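Software Engineer, Manipulation Control (full time, on site)

Condura builds the control and planning stack for multi-fingered robot hands. The Hikura group owns everything between the grasp planner and the joint controllers: trajectory generation, contact estimation, fault handling and the logging tools the rest of the company depends on.

You will take over the wrist-view perception node. It has to report usable fingertip positions while the arm is moving, when much of the background is smeared or overexposed. The regression set holds 1,571 recorded grasps, and 37 of them still fail on the current branch.
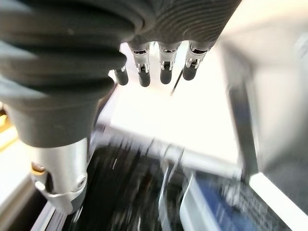
Wrist view during motion: fingertips sharp enough to track, background blurred.

Required: solid C++ and Python, working knowledge of rigid-body kinematics, and experience debugging real-time code on hardware. Useful: camera calibration, state estimation, CI for robot software. A degree is optional — code we can read is not.

The position reports to Sunita Kaushik. Expect two days a week in the lab and a share of the release rotation. The start date is in July.

Send a resume and one code sample to the Condura hiring desk, quoting reference 678. Applicants who pass the first review get a short paid exercise on logged data.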